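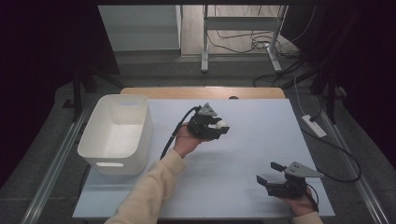 I've been promising this page since November, so welcome to the craft room gallery! It started as the spare bedroom, and for most of last winter you couldn't open the closet without something rolling out of it. Now I have a proper table to sort on, and that has changed my whole week. The light blue board covers nearly all of the tabletop (only a strip of the wood shows along the far side), and I love how small things stand out on it. The white bin on the left has an oval handle cutout low on the front and another one on the far side, up near the rim. Empty is how I like a bin to begin, and the little white balls are first on my list.

The balls are for garlands, by the way. I string them for the Brannigan street fair with my neighbor Katalin Bognár, and between us we went through more than 700 last season. She threads, I knot, and we both talk too much. If you bought one from us, thank you – there will be longer ones this year.

A word on bins, because people keep asking. I tried the deep kind with snap lids first and gave up on them in a month. I never saw the bottom of one again! Open bins on a low shelf work better for me, with one kind of thing in each. I own 7 now and I'd happily find room for another 4 (don't tell Tibor).

Labels are still a work in progress. I wrote the first batch in pencil on masking tape and they faded to nothing by spring, so Tarek Ghanem lent me his label maker, and I went a bit wild with it. Even the tape drawer says TAPE.

Next up is the yarn, and I'm dreading it. Two bags of it are waiting in the hallway, plus whatever is under the bed. I've set aside Sunday afternoon, the good scissors and a big pot of coffee. If anyone near Nokby wants odd balls of green sock yarn, write to me before then and they're yours.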